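Divided trays for sandwich night – worth the cupboard space?

Started by budico_kitchen

We've gone over to setting out sandwich fixings on a round divided tray, one thing to a wedge, and I'm so taken with it I had to come and tell somebody.
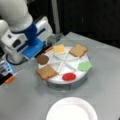
mapletoast40
Sorry to be the grump, but I had one of these for years and gave it away. Tomato next to bread is fine until somebody gives it a good spin, and then you've got soggy crusts and a sulking kid.

budico_kitchen
Oh, ours did that too at first! I put the lettuce between the bread and the tomato now, and I pat the slices down with a paper towel. The raised ribs help a lot – on my old flat platter everything slid into everything else by the second sandwich.

greenwood_gran
I'm with budico. My grandkids learned to build their own lunch off a turntable, cheese first, then the patty, then whatever green thing they could be talked into. We started with play food on a rainy afternoon in May and moved on to the real stuff a week later.

mapletoast40
Play food I'll give you, it doesn't drip. Where do you keep the thing, though? Mine fit nowhere, it's the base that does it.

budico_kitchen
On top of the fridge, under the colander. It's not pretty up there but I can reach it.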